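Gallery: Two Hands, One Table

Welcome to the picture page for our table clearing study! This is the work that has kept our little group at Cledville up past midnight since January, and I'm so happy to finally put some of it online. The paper has all the plots and the math. This page is for everybody else (and for our families, who keep asking what we do all day).

The short version: we wanted to know if a robot learns to pick things up better when it practices on a messy table from the start, or when the mess grows little by little. All of the practice happens in simulation. We built the rooms in Skudidska, our own scene builder, which takes a plain room and scatters household things over the furniture in a new way each time. A gripper and a hand with fingers share the same room, and each one has its own policy. They don't talk to each other yet — that's the next project.

We made 200 rooms for training and kept 74 more that the policies never got to see until test day. Every room was run with 3 random seeds, so if something looked good once by pure luck, we'd catch it.

The dining room set

Dining rooms turned out to be my favorites. Tall things and flat things end up side by side, and a path that's fine for a plate can be terrible for a bottle. A thin object lying flat is a whole different problem again, and we spent weeks on those alone. Somkiat Ongart wrote the part of Skudidska that places the objects, and he has a real gift for making a table that looks like somebody just walked away from it. 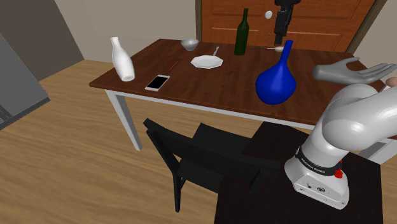 Dining room, simulated. Black gripper over the table, gray hand open at right on the Franka Emika arm. The tall blue vase stands close to the near edge.

What we found

Growing the mess slowly won, and by more than any of us had bet on! The policies that started with 2 objects and worked their way up did better in the unseen rooms on every seed. The ones thrown straight into a full table learned to be shy. They would hover and hover, then go for whatever stood farthest from everything else, and leave the crowded part alone. Watching those replays side by side was the most fun I've had in this job.

The hand gained more from the slow start than the gripper did. We have a guess about why (more fingers, more ways to bump a neighbor), but it's only a guess so far, and the paper says so too.

Glass is still hard. So is anything with a long handle resting on something else. If you have ideas about either one, please write, we'd love to compare notes.

Coming next

The kitchen and office rooms are being rendered again with better lighting and will go up in their own gallery. Our friends at Culville are trying the same training order with their own object set, and we'll link to their page when it's ready. We're also bringing a poster and a laptop full of replays to the workshop in Cáceres. Come by and pick a room number, and we'll play it for you.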